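Kitchen and Dining Room Assistant, Tallberg House

Ornmont Catering is hiring a part-time assistant for the staff dining room at Tallberg House. The shift is 14 hours a week, weekday lunchtimes, with a two-week break in December.

You will set tables, serve hot food, clear, load and unload dishes, and keep the pantry stocked. The dining room seats 168.

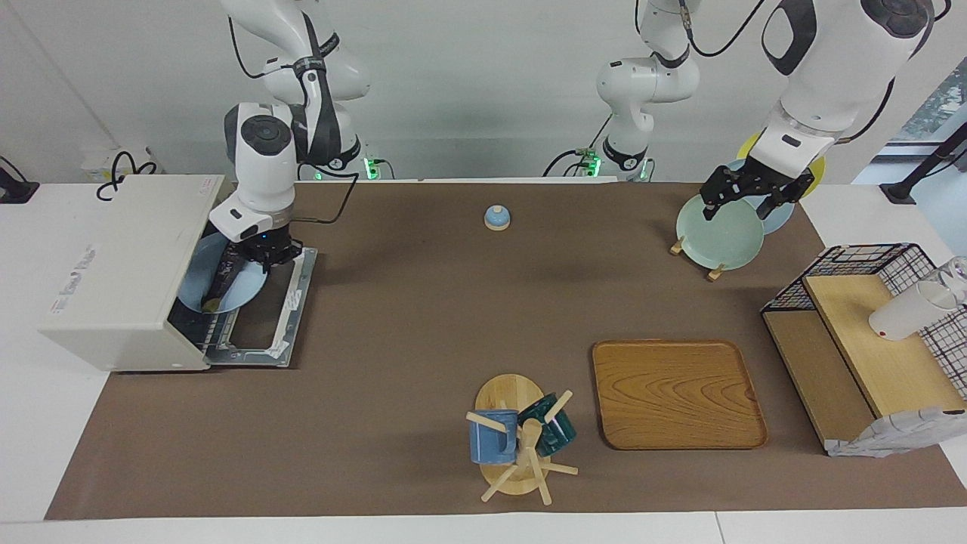
A light blue plate going into the rack.

Pay is $590 every two weeks. Meals on shift and a parking permit are included. Training takes two days and is paid at the same rate.
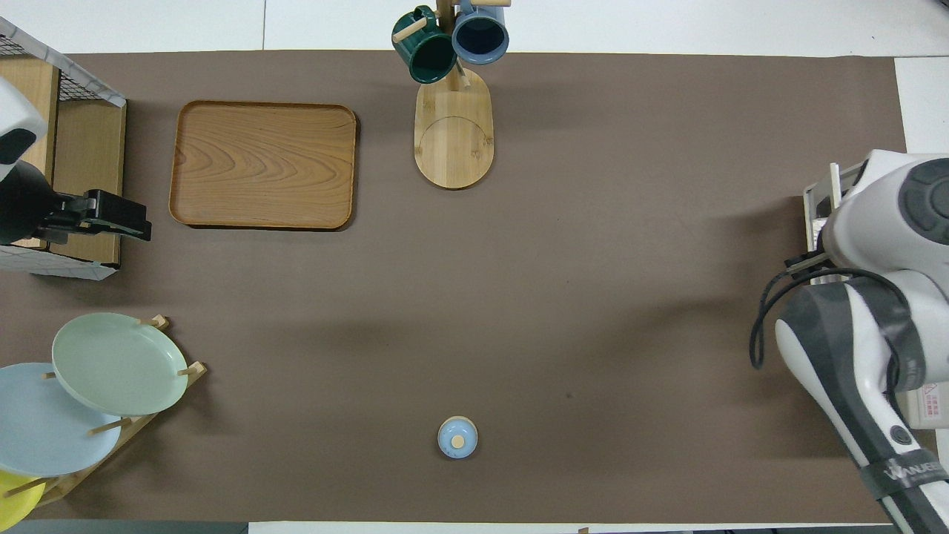
Applicants must be 18 or older and able to stand for a full shift. A food handler card is required by the end of the first month. Kitchen experience is helpful but not required.

Send a resume and two references to Romana Polák, Ornmont Catering, Veloso Street office. Applications close Monday, April 17, 2023.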